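Reading time: 2 min

October 2019

Wall thermometers, again. Sieglinde Schwerdtfeger is back from Drestberg with the Zundora leaflet and wants every room to have one of their sensors by the end of the month. The leaflet says the readings are good to a tenth of a degree. I would like to know a tenth of a degree of what. Air at the wall? Air where somebody is working? The wall itself?

Before we buy anything I want it written down what we already know, which is less than people think. In August we had two of the old Rakix loggers side by side on the same shelf in the small room and they never agreed. One read high all day and then low at night. Everyone picked the one they liked. I picked the low one, for the record, and I had no better reason than the others did. 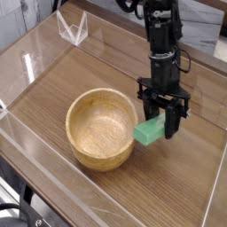
The shelf is over the radiator pipe. I moved both loggers to the opposite wall on a Thursday and the gap between them got smaller but did not go away. So part of it was the pipe and part of it is the loggers, and I can't say how much of each. Anyone who quotes the August numbers as "room temperature" should stop.

Things I would accept as a check:

- ice water in a thermos, well stirred, both probes in together, left alone until the readings settle
- both probes taped to the same lump of metal overnight
- swapping the batteries between them, in case it's something that dumb

Things I would not accept: the calibration slip that comes in the box. The one from Rakix has the same values printed on it for both units, down to the last digit. Either they are remarkable twins or somebody photocopied a slip.
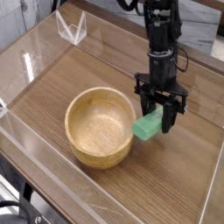

Shirley Whiteley thinks I'm making too much of it. Her point is that we only need to know if a room drifts, and a logger that is wrong by the same amount every day will still show drift. Fair enough, if it is wrong by the same amount every day. Ours was high by day and low by night, so the error moves, and it moves on the same cycle as the thing we are trying to see. I don't see how you get around that without a reference.

She also asked what the Haworth building does. I called. They have 29 sensors and a very nice chart on the wall. When I asked when the sensors were last checked against anything, there was a pause and then I was given another phone number. Haven't tried it yet.
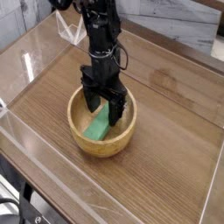
Block in the bowl, gripper down.

Ice water check, first try, this morning. Not much use. I put the probes in too early and the ice was floating in a clump at the top, with the water under it who knows where. High logger read above zero, low logger read below. Stirred it, and both moved, so the first set of readings is crossed out. Needs crushed ice and more patience. The thermos lid also doesn't close with two cables through it — cut a notch in an old lid, don't ruin the good one.
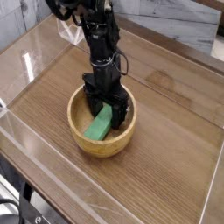
Second try after lunch, crushed ice this time. The gap was smaller, and the low logger was the one further from zero. So much for my favorite. I'm not ready to call it the bad one on a single dunk, and it may behave differently at normal room temperatures anyway. Ice only gives one point on the scale.

Sieglinde wants an answer on the order. Mine is: buy one, put it in the thermos with the other two, and then talk. If it really is good to a tenth it will be easy to show.

Still to do: metal block overnight, battery swap, call the other Haworth number.

Last updated: Tuesday, 16:40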